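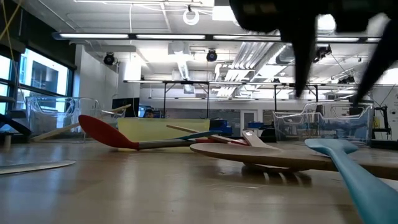

Section 4. Arriving at and Setting Up Your Apartment

This section covers the self-check-in apartments at Stiltetberg. Guests staying in the main house should use Section 3. Keep your booking confirmation open while you work through the steps. You will need the booking number and the six-digit door code.

4.1 Before you arrive

1. Read the confirmation message to the end. The apartment name and floor are in the last paragraph.

2. Save the door code somewhere you can read it without a data connection. Cell service is weak on the last stretch of road above Gikcombe.

3. If you expect to arrive after 10 p.m., switch on "Late arrival" in the Flullero guest app. This keeps the path lights on and leaves the lower gate unlocked.

4. In winter, carry snow chains. The road is plowed daily but the final hill can ice over in the evening.

Note: Door codes become active at 3 p.m. on the day of arrival. An earlier code will not work, even if the apartment is ready. Early check-in can be requested in the app under "My stay" and costs 20 euros.

4.2 Parking

1. Drive past the main house and turn left at the wooden sign for the apartments.

2. Park in any space marked with the letter of your building. Spaces are not assigned to individual apartments.

3. Enter your license plate in the app within one hour of parking. Guests without the app can write it on the form in the entrance hall and drop it in the box.

4. Unload at the side door, then move the car if you have stopped in the turning circle.

Caution: Do not leave a vehicle in the turning circle overnight. The plow needs the full width and starts at 5 a.m.

Electric cars can be charged at the two posts behind the bicycle room. Start the charge with your booking number. Move the car when it is full so other guests can use the post.

4.3 Opening the door

1. Touch the keypad with the palm of your hand to wake it up. The numbers will light.

2. Enter the six digits, then press the check mark.

3. Wait for the green light and the sound of the bolt. Turn the handle down within five seconds.

4. To lock the door when you leave, lift the handle up and touch the keypad once.

If the light is red, wait until the keypad goes dark and start again. After four wrong entries the lock shuts down for ten minutes. There is no way to shorten this from inside the app, so check the code before the fourth try.

The same code opens the building entrance, the ski storage room and the bicycle room. It does not open the sauna, which has its own code (see Section 7).

4.4 Power and heating

The power in each apartment is left on between guests. If the lights do not come on, open the gray panel inside the front door and check that all the switches point up.

1. Find the thermostat on the living room wall.

2. Press the middle button once. The display shows the current room temperature.

3. Use the arrows to set the temperature you want. The highest setting is 24 degrees.

4. Press the middle button again to save.

The floors warm slowly. Allow two to three hours for the rooms to reach the new setting, and leave the thermostat alone in the meantime. Turning it up all the way will not heat the apartment any faster.

Bedrooms have their own dials next to the light switch. Number 3 suits most guests at night.

Note: When a window is open for more than a few minutes, the heating in that room pauses. It starts again by itself after the window is closed.

4.5 Hot water

Each apartment has its own tank. It holds 100 liters, enough for three or four short showers in a row. After that, the tank needs 50 minutes to heat up again. Larger groups should spread their showers out, especially after skiing when everyone comes back at the same time.

Caution: Water from the kitchen faucet comes out very hot. Test it with care if children are with you.

Tap water is safe to drink. It comes from the spring above the village and can look cloudy for a moment after the faucet has been off for a few days. Let it run until it clears.

4.6 Stove and dishwasher

The stove is locked when you arrive.

1. Press and hold the key symbol for three seconds until the small light goes off.

2. Place a pan on the ring you want to use.

3. Touch the number for that ring, then slide your finger along the scale.

4. To lock the stove again, hold the key symbol for three seconds.

The stove switches off if liquid spills on the controls. Wipe it dry with a cloth and begin again at step 1.

Dishwasher tablets for the first two days are under the sink. More can be bought at the Usmani shop in Gikcombe, which also has bread, milk and firewood. The shop closes at noon on Thursday.

Please do not put knives or anything made of wood in the dishwasher.

4.7 Wood stove (upper apartments only)

1. Pull the air lever at the bottom all the way out.

2. Lay two small logs side by side and set kindling and one firelighter on top.

3. Light the firelighter and leave the door open a finger's width until the kindling is burning well.

4. Close the door. When the logs have caught, push the lever in halfway.

5. Add one log at a time.

Caution: Never use liquid fuel, paper packaging or wood brought in from the forest. Do not dry gloves or boots on top of the stove. Keep children away from the glass, which stays hot for a long time after the fire is out.

Leave the ashes where they are. They are removed when the apartment is cleaned.

4.8 Internet and television

1. Choose the network "Stiltetberg Guest" on your device.

2. Enter your last name exactly as it is on the booking, then the booking number.

3. Accept the terms. Each device stays connected until checkout.

The television has its own remote and turns on with the red button. To use your own streaming account, press "Guest" and follow the steps on the screen. Accounts are cleared on the morning you leave, but we suggest signing out yourself as well.

4.9 Ski and bicycle storage

Ski boots must be taken off in the storage room and not worn on the stairs. Use the rack with your apartment name on it. The boot dryer runs on a timer – turn the dial to two hours for damp boots and four for wet ones.

In summer the same racks are used for helmets and hiking shoes. Bicycles may be washed at the hose outside but not in the storage room, where there is no drain. Batteries can be charged on the shelf by the door. They should not be charged in the apartments.

4.10 If something does not work

Door will not open, no lights on keypad: the battery is low. Call the front desk from the phone in the entrance hall.

No heat in one room: check that the window is fully closed, then check the dial.

No hot water: wait 50 minutes. If the water is still cold, report it in the app under "Repairs."

Stove shows a key symbol: it is locked. See 4.6.

Internet rejects your name: try it without accents or hyphens. If two people are named on the booking, use the name of the person who paid.

Smoke alarm sounds while cooking: open the window and switch on the fan over the stove. The alarm stops when the air is clear. Do not remove it from the ceiling.

The front desk is staffed from 7 a.m. to 10 p.m. Dial 3849 from the phone in the entrance hall at any other time for urgent problems such as a water leak or a lockout. For fire or injury, call 112 first.

4.11 Checking out

1. Start the dishwasher if there are dishes in it. You do not need to wait for it to finish.

2. Take trash and recycling to the bins beside the parking area. Glass goes in the green bin.

3. Set the thermostat to 18 degrees and close all windows.

4. Check the boot dryer and the battery shelf for your things.

5. Lift the door handle, touch the keypad and press "Check out" in the app.

Checkout is at 10 a.m. and the door code stops working at 10:30. Luggage can be left in the main house until 6 p.m.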